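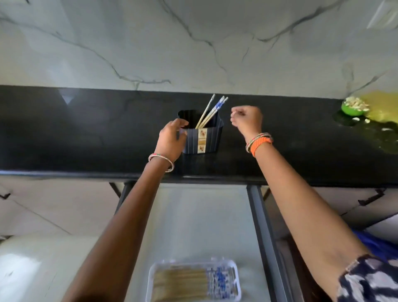
4. Hand-phase labeling, Pesow set

Labeling for the Mullula grasp model works on hand phases, one per hand, left and right kept separate. Don't label the task ("put away chopsticks" etc), that goes in the clip header. Phases are: hold, reach, pinch, carry, release, idle. In a shot like the one with the navy utensil holder, left = hold (fingers wrapped on the side of it), right = pinch-open or reach depending on the neighbors, so step through before you commit. Fingers look pinched but there's nothing between them that I'd swear to. Bangles on both wrists, so set the wrist flag too, see 4.3.

4.1 Before you start

1. Open Pramden, load the clip list, pick your own batch. Not the shared one.
2. Check the clip count in the corner says 3424. If it doesn't, stop, reload, your index is stale.
3. Set playback to single step.
4. Turn autosave on. It's off by default, yes still.

4.2 Labeling a clip

1. Run the clip once all the way through at normal speed. No labels yet.
2. Go back to the start. Left hand first, whole clip. Then right hand, whole clip.
3. Mark a phase start on the first step where the fingers change shape. Arm movement alone doesn't count.
4. Hand gone from view: idle, plus the "unseen" tick box.
5. Thin objects (chopsticks, skewers, straws): if you can't tell whether the fingers are touching one, use pinch-open. Don't guess contact.
6. Object touched: click it once, near the contact. For bundles click the bundle, not a single stick.
7. Source and target. If there are two places holding the same thing, e.g. chopsticks in a holder on the counter and more in a tray in the drawer, leave direction blank until you've seen a carry. Still blank at the end is fine.
8. Save. Next.

Note: minimum phase length is 2 steps. Anything shorter gets merged into the one before it on export, with no warning.

CAUTION: do not use "copy from previous clip" on hands. It copies left onto right if the clip was mirrored. We lost a whole batch that way.

4.3 Wrist flag

Bracelets, watch, sleeve past the wrist bone, glove. Any of these, flag on, for that hand only. The Arango tracker fits the wrist joint from the skin outline and the fit drifts up the forearm when there's something on it. With the flag on it falls back to the knuckles. Result so far: wrist error down on flagged clips, no change on the others, finger joints the same either way. Nothing on very dark gloves yet.

4.4 Glossy surfaces

1. Polished counters: check for a second hand in the reflection before accepting the auto box.
2. If the tracker boxed the reflection, delete the box. Don't drag it, dragging keeps the old depth.
3. Blown-out light on a wall or door is fine, leave it. Only mark "bad light" if it covers fingers.

4.5 Agreement check

Every batch has 40 clips that somebody else has also done. You won't see which. If your phase starts disagree too much the batch comes back with the clips listed, redo those only, don't touch the rest.

Note: disagreements are nearly all reach vs pinch-open. Read step 3 in 4.2 agian before you argue.

Still stuck, write to Mareike Bauerfeind with the clip number and step number. Not a screenshot on it's own, she can't look it up from that.

Export is section 5.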